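She had four minutes before the client and her foundation was sliding off her chin.

Edit Bíró stood at the mirror in the back room of Duman, which was a skin clinic now and had been a dry cleaner before, and still smelled of steam when the heat came on. Patted. Patted again. The stuff went on gray and then pink and then, under the bulb, a kind of orange. Vondberg No. 2. She'd been selling it all month. She had told thirty women it would disappear into the skin.

"It's not disappearing," said Aslı from the door.

"It's settling."

"It's settling on your collar."

Edit wiped the collar. Made it worse. There was a red patch along her jaw, hot and tight, from where Aslı had practiced the peel on her the night before, after closing, both of them laughing, the timer somewhere under a towel. They never heard the timer.

"Is he here?"

"He's parking."

He was Chibuzor Dauda and he bought for Masevness – all the Masevness stores, the airport ones too – and he was coming to look at a cream that Edit made herself, in her kitchen and then in Musyoka's kitchen when hers got too small. No name on the jar yet. She had wanted Omutwood. Aslı said it sounded like a floor. They'd argued about that since May.

"Wear ours," Aslı said.

"What?"

"Take that junk off and wear ours."

"Ours has no color in it. He'll see my face."

"Yes."

Outside a car door. Edit ran the tap. Cold, always cold, the boiler took forever. She bent and scrubbed and the Vondberg came off in strings, she'd never seen it do that, and down the drain it went, a whole month of telling people things. Her jaw stung like a slap. She dried it with a paper towel, which you should never do, she told clients that every day.

Then the jar. Two fingers. It was thick this batch, Musyoka had been heavy with the wax, and it dragged a little before it gave. She waited for it to sting. It stung. Then it stung less.

"Well?" said Aslı.

"Shut up a second."

The bell went in front. They heard Ertuğrul get up from behind the desk, the chair rolling back into the wall the way it did, and his voice, very polite, offering tea. Ertuğrul Taşdemir had been on reception since the dry cleaner days. He came with the lease, Aslı liked to say. He offered tea to the mailman.

"What do I say about the face?" said Edit.

"Say it's a face."

"Aslı."

"Say you had a peel. People have peels. He sells to people who have peels."

Edit looked. The red was still there, right along the bone, shiny now under the cream. It looked like just what it was. She was forty-something and had been up since five and there was a crease by her mouth she didn't remember agreeing to. She tucked her hair behind her ear, then untucked it, then tucked it. 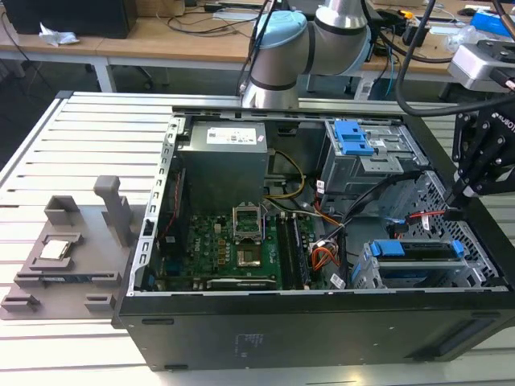

Musyoka Mugo texted while she was hunting for the lid. He'd had the same fear all week, that Masevness would ask how many jars and she would say a number. DONT SAY A NUMBER, he wrote. Then, a minute later, the rest. He had a deadline, and he could not, he wrote, also be stirring wax for an airport. She read it twice. She felt like a computer tower on its side with the panel off, all its green board and little chips looking up, the power supply with its label and its barcodes, everything inside where anyone could read it. Her jaw throbbed. She typed ok and put the phone in the drawer with the cotton pads.

"He's taking the tea," Aslı whispered. "He asked for sugar."

"Is that good?"

"How would I know."

The lid was in her pocket. It had been in her pocket the whole time. She screwed it on crooked, took it off, screwed it on agian, and went down the hall with the jar held in front of her like something that might spill.

Mr. Dauda was standing. Tall, a wet umbrella, a good coat. He had a terrible shaving rash, all down the left side of his neck, and he'd tried to cover it. She could see the edge where the color stopped. Vondberg. No. 4, she thought, and the wrong one for him.

He saw her looking. His hand went up to his collar.

"Sit down," said Edit. "Please. Take your coat off. Does that burn?"

"A little," he said.

She was already opening the jar.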